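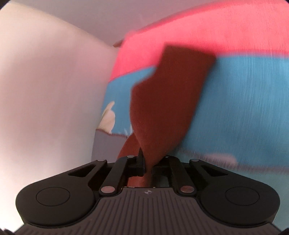

Can you teach a robot to fold a sweater by doing the folding yourself with a hand-held gripper?

Partly, and with more practice runs than the box suggests. The Skurnell kit gets a robot to a passable fold on garments it has met before. On anything else I'd keep my expectations low.

The idea behind the kit is simple enough. You hold a two-finger gripper, do the chore, and the camera on the tool records it. The software turns those recordings into a policy, meaning a program that looks at a camera view and decides how the arm and fingers should move. Then you mount matching fingers on an arm and find out how much of it stuck. The method is usually sold on the promise that you don't need the robot in the room while you collect. I agree with that part. The rest of the sales pitch I wanted to check for myself.

The gripper in use

Build quality is good. The housing is black, with a ribbed center panel, and the linkages move smoothly with no play I could feel. The textured blue pads hold knitwear well. My complaint is width. The two round lobes sit well out to the sides, and when you work low over a bed they drag on the bedding and hide the hem you're trying to pick up. You learn to come in at an angle, but then every demonstration has that angle in it, and so does the policy.

Thick knits are fine. Thin T-shirts were a pain, and I quit using them after one evening.

What I recorded

I collected 40 folds of long-sleeved sweaters laid out flat, neckline away from me. The manual (Arboleda wrote it, and it reads like a translation of a translation) says to vary the background. I used a bedspread with big turquoise and gray shapes on it, which is about as unkind a background as I own. A red sweater stands out on that. A gray one would be a different test, and I'd like to see the makers publish one.

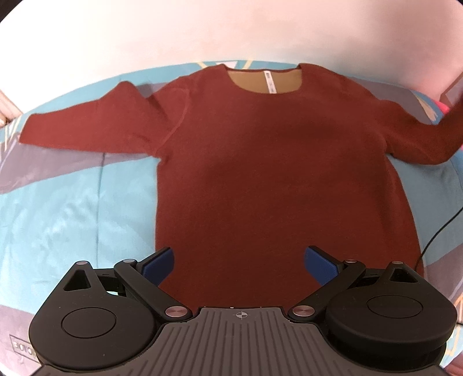
What the robot did with it

I ran the trained policy on a rented Pandis arm, 17 attempts on the garments it was trained on and 17 on sweaters it had never seen. My pass mark was generous: both sleeves in, hem brought up, no help from me.

On the familiar set it managed most of them. The usual failure was the first sleeve. The fingers would close a little short of the cuff, come up with nothing, and the arm would carry on through the rest of the motion as if it were holding fabric. That tells me the policy has learned a path and isn't checking much along the way. Skurnell's own demo shows a recovery after a missed grasp. I never got one.

On the unfamiliar set I stopped keeping a straight face. A shorter sleeve was enough to throw it off. I'm willing to believe more data would help, but the kit's whole appeal is that a modest amount is supposed to do.

I also tried the Rusus training preset, which takes 19 hours on my machine against a little over half that for the default. The motion looked smoother. The folds were no better, and I wouldn't spend the electricity again. 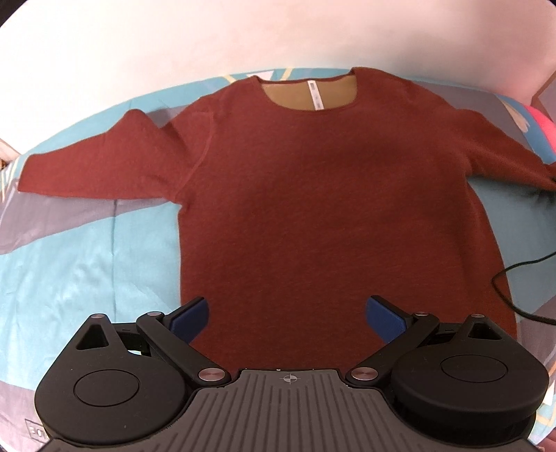
Reviewed by the Home Robotics Editor

Setup and software

Calibration was painless. The recorder app is less so – it dropped two sessions and told me only when I tried to export them. File names are a string of digits, there's no preview, and trimming a demonstration means opening a second program. If you plan to collect for more than an afternoon, keep your own notes on paper.

There's one claim I would like to see withdrawn. The product page says demonstrations "transfer directly" to the arm. Mine needed a fresh camera offset, a slower speed setting and a change to the gripper's closing force before the first attempt was worth scoring. Support answered within a day and was polite about it, so credit for that.

Who should buy it

A small lab that already has an arm and wants a cheap way to gather data will get its money's worth. I'd buy the gripper on its own if they sold it that way. If you're hoping for folded laundry, wait. The results I got depend heavily on how the sweater is laid out at the start, and I was the one laying it out.

Price is on the high side for what's included. Spare pads are extra.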